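In Praise of the Slow Bus

I have been taking the long bus from Mallberg to Cimovcombe since February, when my car failed its test in more ways than I could afford to put right, and I have become rather fond of it. It takes 87 minutes if the level crossing is kind. The train does the same trip in well under an hour, and I still go by bus, which my daughter thinks is a sign of something.

What I want to argue, in my roundabout way, is that we have let ourselves be talked into thinking a journey is a sort of gap in the day, and that the smaller it is the better. Everything written about transport in our part of the world is about minutes. Minutes saved at the bypass, minutes shaved off by skipping the stop at Lindeck (a village of 3000 people, mind you, with a school and a very good baker). I have sat through two public meetings on the subject and I don't believe anyone spoke up for the ride itself.
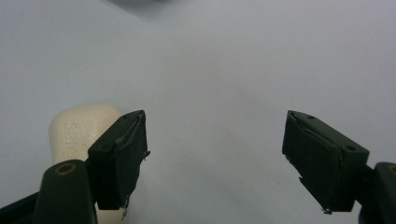 And the ride is lovely! You go up past the old quarry and down through the orchards, and by the second week you know which gates stick and which dogs bark at the bus. I have read more novels since winter than in the five years before. I've also done a great deal of staring out of the window, and I would put that down as time well spent too, though I couldn't tell you what I thought about. Some of it was supper.

Then there are the other passengers. I don't want to make them sound like a village in a television programme, as mostly people look at their phones, the same as anywhere. But on a slow bus you do end up talking now and then - somebody's shopping rolls under your seat, or the driver stops for sheep - and after a while you notice when a face is missing. When I was off with my chest for a fortnight, a woman I had only ever nodded to asked me if I was better. I have driven that same road for most of my life and not once did another motorist ask after my chest.

I know what can be said against all this. I'm retired, near enough, and my time is my own. If you have a shift to get to, or a toddler to collect, then an hour and a half each way is a misery and I wouldn't dream of telling you to enjoy the orchards. The evening service is poor and the one after it was taken off altogether. A return ticket costs more than it should, and the shelter at the Salinas end of town has had no roof for as long as I can remember. All of that wants mending, and I would sooner see the money go there than on another roundabout.

Only, when it is mended, I hope they leave the route alone. I read a piece of this essay out at our reading group, and it got a warmer hearing than I'd feared, with one firm objection.

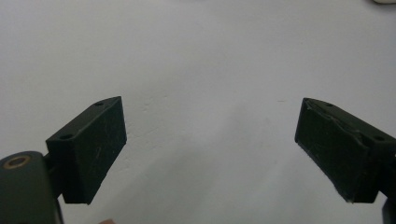
Miklós Boros told me I was being sentimental, and that a bus which wanders round every village is a bus most working people will give up on. Run a fast one in the mornings, he said, and keep the wandering one for the middle of the day, and then everybody might be a little bit pleased. He used to catch the six o'clock from Lindeck in all weathers, so I listened. I think he may be right about the mornings. I told him I'd still be on the slow one, and he said he would probably see me there.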